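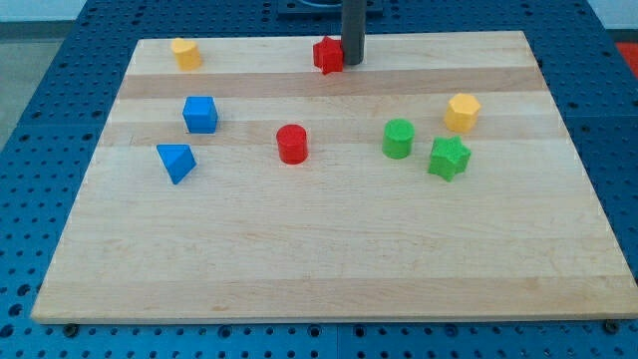

Color blocks on a maple board.

Handout 7: Eyebrow shape and color
Course leader: Stela Husar, Vasiliu School of Makeup, room 16

Today we continue with the brows. Please keep your notes on face shapes near you, we will need them again.

Where the brow begins and ends
Hold a thin brush straight up from the side of the nose. The brow should begin at this line. Then turn the brush toward the outer corner of the eye, and you will find the end. Mark both points with a light dot of pencil.

Choosing the color
For dark hair, take a pencil one or two shades lighter than the hair. For blond hair, take it a little darker. Red hair is more difficult, and I recommend a soft taupe with some warmth in it. Gray hair needs a cool tone and a light hand.

Filling
Use short strokes in the direction of the hair. Begin in the middle of the brow and leave the front for last. Brush through with a clean spoolie after each layer.

Homework
Practice both brows on a partner and write down the shades you used. Oana Pîrvu will collect the sheets before the lesson on lashes.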